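Speaker notes - Safe practice at the shared folding bench
Komness training room, June session, 12 minutes plus questions

Opening. Welcome the group and state the purpose. The site rules for robots handling garments at a bench were revised this spring, and everyone who works within reach of an arm is expected to know them. Copies of the rules are at the door.

Point one: the work area. Before an arm is enabled, the surface is cleared of everything except the garment to be handled. Tools, cups and phones go on the side shelf. The operator checks the far edge as well as the near one, and signs the start sheet.

Point two: approach. Fingers come in open and at reduced speed. The operator does not reach between them to straighten a sleeve or a hem. If cloth needs to be moved by hand, the arm is stopped first - a pause in the program is not a stop.
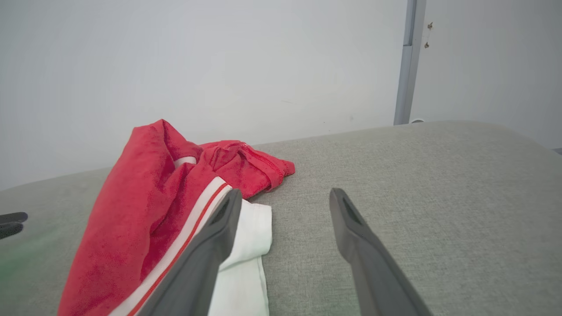
Notes prepared by Ulises Correa, Bench Safety, Lornavance
Reviewed by Jhair Inga

Point three: bunched garments. Let the audience look at the red and white piece before continuing. Trim and stitched bands lie across folds, and one layer may hide another. Our rule is a light first grip, a short lift and a check before any pull. After two failed grips the operator stops and resets the garment.

Point four: records. Finger pads are inspected every 3000 cycles and the result is entered in the log at the bench. Entries are made by the person who did the inspection. Missing entries are reported to the shift lead.

Allow six minutes for questions. Refer questions about the Nordin line to Mr. Inga after the session. Remind attendees to sign the attendance sheet before they leave.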